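Section 4: Setting Up the Jovberg Mixer for a Sunday Service

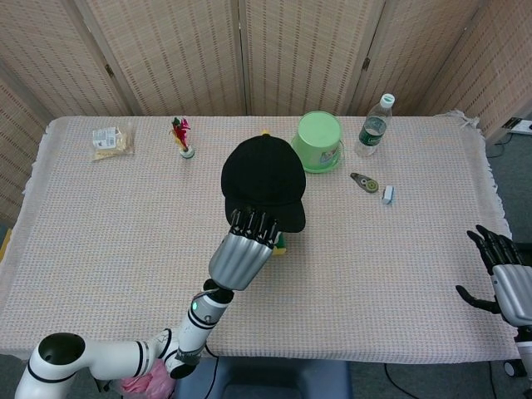 Can the spoken-word channels and the band share one mix?
They can, but keep the pulpit and lectern microphones in their own group so that speech can be raised without lifting the instruments.

Before you start, turn the main amplifiers off and pull all faders down.

1. Connect the stage box to port A on the rear of the mixer. Use shielded cable, 300 feet at most.
2. Switch on the stage box, then the mixer. Wait for the Ready light.
3. Press Scenes and load scene 22 (Worship, Full Band).
4. Assign the pulpit and lectern microphones to Group 1, and everything else to Group 2.
5. Switch on the amplifiers.
6. Have one person read aloud from the pulpit at a normal speaking level. Raise the channel gain until the meter sits in the green, with short peaks in yellow.
7. Bring up Group 1, then the main fader. Listen from the back row and from under the balcony.
8. Repeat step 6 for each singer and instrument.
9. Press Save and choose an empty scene number.

Caution: Never plug in or unplug a microphone with phantom power on and its channel open. The pop can damage the speakers.

Note: If the display shows code 541, the mixer has lost its clock. Reseat the stage box cable at both ends and restart the mixer.

When shutting down, turn off the amplifiers first. Recording settings for the Flindine output are in Section 5.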